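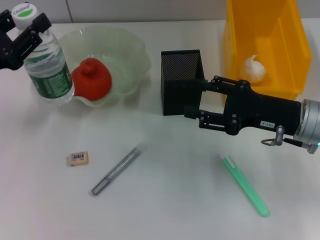

The white table, with the green glass bowl, the mesh pen holder and the yellow bin.

I have been trying to write a post on small containers since January and kept putting it off, mostly because I couldn't decide whether anyone would want to read it. A reader wrote in last month to ask what I use to keep a tabletop clear, so I am going to answer that and go on a bit longer than she probably wanted.

Some background first. When we moved to Prikdale I had one large desk with six drawers. It didn't fit up the stairs. We sold it to the people on the ground floor, and I replaced it with a plain white table with no drawers at all. I thought I would miss the drawers for a week or so. I missed them for most of a year. Everything I used to sweep into the top drawer at the end of the day now had to sit out where I could see it: pens, tape, the spare key, receipts, a battery that might or might not be dead.

What I ended up with is a few open containers that stay on the table, and a rule that things go in one of them or leave the room. I don't label them. I tried labels once and stopped reading them after a few days.

The bowl

The green glass bowl is the one people ask me about. It has a wavy rim and you can see straight through it, so it doesn't make the table look any fuller than it is. It was sold as a fruit bowl. I used it for fruit for one summer and the fruit went bad faster than we could eat it, so it came to the table instead.

I like glass for this because I can see what has collected in it without picking anything up. At the moment it has one thing in it, an orange-red cone with a little knob on top, leaning against the side. A bowl with one thing in it is easy to deal with. When it gets to the point where I have to dig, I tip the whole lot out on the table and put it away properly, which takes a few minutes.

The drawback is the rim. Dust settles in the waves and a flat cloth doesn't reach into them. I wash the bowl in the sink with dish soap and let it dry upside down on a towel. I don't put it in the dishwasher. The one I had before this went cloudy after a winter of dishwasher cycles and never came back, even with vinegar.

A bowl is also a bad place for anything long or flat. Scissors stick out and tip it. Receipts curl up against the side and you forget them. I keep it for small, chunky things only.

The pen holder

The pen holder is black metal mesh, square, with a tall back and a front that opens out a bit like a tray. I bought it at Ullunon, the office supply place by the bus station, the week they were closing the upstairs floor. They had a crate of them by the register. I bought one, got home, and went back for a second, and they were gone.

I had round pen cups for years and didn't think there was anything wrong with them. The trouble with a round cup is that short things fall to the bottom and stay there. I once emptied one and found four erasers and a cough drop. With a lower front I can get my fingers in and pick out a paper clip or a stub of pencil without turning the whole thing over.

The mesh doesn't show fingerprints, and grit falls through it onto the table where I can wipe it up. It does catch lint in the holes. An old toothbrush gets that out. If you have a canister of compressed air, that works too, but I wouldn't buy one for the purpose.

I try to keep it to five pens. There is no deep reason for five. It is how many I can see at once, and with more than that I stop noticing which ones have dried out. The rest of the pens live in a shoebox in the closet. I bought a carton of 100 a long time ago, when my old office was clearing out its supply room, and I expect to be working through them for the rest of my life.

If you are shopping for a mesh holder, run a finger along the top edge before you pay. The cheap ones are sometimes left rough where the mesh meets the border, and they will catch on a sleeve. Check the bottom as well. Bare metal feet will scratch a white surface, and a scratch on white picks up dirt and turns gray. A square of felt under each corner fixes it. Mine cost 80 cents for a sheet at the hardware store and I still have most of the sheet.

The bin

The yellow bin is the newest. It is plastic, open at the top and front, and it is much brighter than anything else I own. I was going to get a white one. The white ones were sold out, and I told myself I'd swap it later, and now I don't want to. It sits toward the back and I always know where it is.

The open front is what makes it useful. I had a closed bin of a similar size from Twal, with a snap lid, and I hated it. Every time I wanted something I had to clear whatever was sitting on the lid, because a flat lid is a shelf and I will use any shelf I am given. With the open front I just reach in. Things that are between rooms go there. Right now that is one round white thing with a twisted top that you could take for a bulb of garlic.

That is the whole job of the bin, things on their way somewhere else. I empty it before supper. If something has been in it three days running I have to admit it doesn't have a home, and then I either make one for it or give it away. I gave away a stapler that way. I have not needed a stapler.

Plastic bins with ribs on the inside hold crumbs down in the corners. I take mine into the shower and rinse it with the handheld sprayer, which sounds like a lot of trouble but isn't. Don't use a scouring pad on bright plastic. It takes the shine off in patches.

The water bottle

I go back and forth on whether drinks should be allowed on the table. For a long time I said no. Then I got headaches every afternoon, and the headaches stopped when I started keeping water near me, so now I say yes with conditions.

A bottle with a screw cap is fine. An open glass is not, at least for me. I put a full glass of water into a stack of tax papers once and spent the evening drying them on the oven door. The bottle by the bowl is a Cestbon, white cap, dark green label. Any bottle with a proper cap would do the same. I keep water on the left, because I write with my right hand and that is the elbow that knocks things over.

I know the better answer is a refillable bottle, and I have one. It is metal and tall and it falls over if you look at it. I've been looking for a shorter one with a wider base. If you know of one that doesn't have a straw, leave me a comment.

The table itself

A few people have said a white table must be hard work. It is and it isn't. Every mark shows, so I wipe it more often, but each wipe is quick. With the dark desk I could go a month without cleaning it and then it took half a morning.

I use a damp microfiber cloth and nothing else most days. For ink I use a little rubbing alcohol on a cotton pad, tested first on the underside of the table. Coffee rings come off with baking soda and water if you catch them the same day. I tried a spray called Drunska that a neighbor swore by. It left a film that I could feel under my wrist, and I ended up wiping that off with plain water, so I went back to plain water.

The wall behind the table is pale gray. I thought about putting a shelf on it and decided against it. I know what would happen to the shelf.

What it cost

I added this up because the reader asked. I was surprised by how little it came to. The bowl was already ours. The pen holder and the bin together were less than I'd spend on lunch out. Before I bought anything I had priced a small drawer cabinet to go beside the table, and the one I liked was 503 dollars before delivery. A fitted unit for the whole wall was quoted at 2,000. I don't doubt they were nice. I would have filled them.

What I'd still like to fix is cables. I have not found anything for charging cables that I can stand to look at. At present they go over the back edge with a binder clip, and the clip slides every time I move the table to sweep. I have tried the stick-on kind of holder and the adhesive gave up in the first warm week.

I also need somewhere for mail. It doesn't belong in the bowl, it's too wide for the pen holder, and if it goes in the bin it stays past supper. For now it goes on the chair, and I have to move it to sit down, and then it gets opened.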